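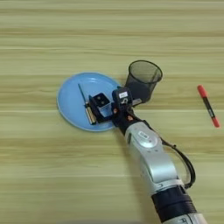 How do you buy a robot arm?

A robot arm is not bought the way you buy a bicycle. A bicycle is ready to ride when it leaves the shop. A robot arm needs a hand, a power supply, a computer, a table that does not wobble, and a person who knows how to set it up. Each of these costs money or time. Before anything is ordered, the buyer writes a plan.

Start with the job

The first line of the plan says what the robot must do. "Help in the workshop" is too vague. "Pick up a pen and put it in a pen holder" is a job that can be tested.

Next, the buyer makes a list of the things the robot must hold. For each one the list gives the width, the weight and the shape. A screwdriver has a thin shaft and a thicker handle. A marker is nearly the same width all the way along. A plate is wide and flat, and its rim is harder to grip than a pen.

The list tells the buyer two things about the arm:

Reach: how far the arm can stretch from the place where it is fixed.
Payload: how much weight it can carry, counting the weight of its own hand.

People often forget the second part of that rule. Suppose an arm can carry 4 kilograms and its hand weighs 1 kilogram. Only 3 kilograms are left for the object.

Choose the hand

The hand is usually sold separately from the arm. Engineers call it the end effector, because it is fitted at the end. A simple one, called a gripper, may open and close like a pair of tongs. Others have several fingers with joints. More joints mean more ways to hold an object, but also more parts that can wear out and more work for the computer.

The plan should say whether the hand fits the arm. The bolt holes must line up and the plugs must match. If they do not, an adapter is needed, and that goes on the list too.

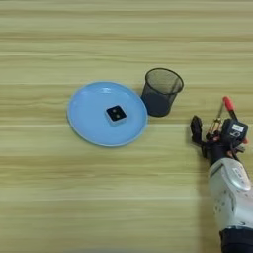

Hanne Kallio would put the cable on the list before the hand. At Simumthorpe the order was complete except for one cable, and the arm stood still for 12 days until it came.

Her point applies to all small parts. Cables, clips, bolts and fuses are cheap, but the robot does not run without them. A careful buyer orders spares at the same time.

Work out the real cost

The price of the arm is only one part of the budget. At the Prutby workshop, Vilja Rantala divided the money for one robot into 101 equal shares, one for each family that paid in. The shares were spent like this:

Arm: 48 shares
Hand: 20 shares
Table and fixings: 4 shares
Safety equipment: 12 shares
Training and repairs: 17 shares

Add them up and you get 101. The arm took less than half of the money. If Prutby had spent every share on a bigger arm, it would have had no hand to put on it.

Some costs come back each year. Electricity is one. Servicing is another: a trained person checks the joints, tightens the bolts and replaces worn parts. These are called running costs, and they belong in the plan from the first day.

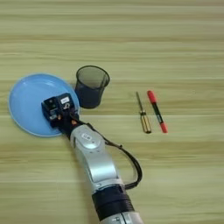 The time needed must be planned as well. After delivery, the arm is bolted down, connected and switched on. Then it is tested at slow speed with simple objects. Prutby allowed 29 days for this and used all of them.

Ask for a trial

A good seller will let the buyer try the robot before paying. The trial should use the buyer's own objects, because an arm that is good at lifting boxes may be poor at lifting pens. Each test is repeated many times. One success shows that the job is possible. It does not show how often the job will go wrong.

Results are written in a table with three columns: the object, the number of tries and the number of drops. When two robots are compared, both must be given the same objects in the same places.

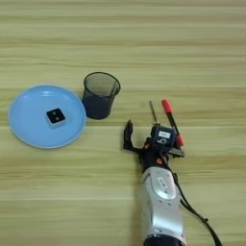 A robot hand holding a marker pen.

Buy, hire or wait?

There are three choices at the end of the plan. Buying suits a job that will go on for years. Hiring suits a short job, and the robot goes back afterwards. Waiting is sensible if the trial went badly or the job is not yet clear.

Words to know

Budget: a plan for spending money.
End effector: the hand or tool at the end of a robot arm.
Payload: the most weight an arm can carry, hand included.
Running costs: money needed to keep a machine working.

Try it yourself

Choose one job on your own desk that a robot arm could do. Write down every object it would have to hold. Measure the width of each in millimetres and weigh it on kitchen scales. Circle the heaviest object and the widest one, then measure the distance from the back of the desk to the object that is furthest away.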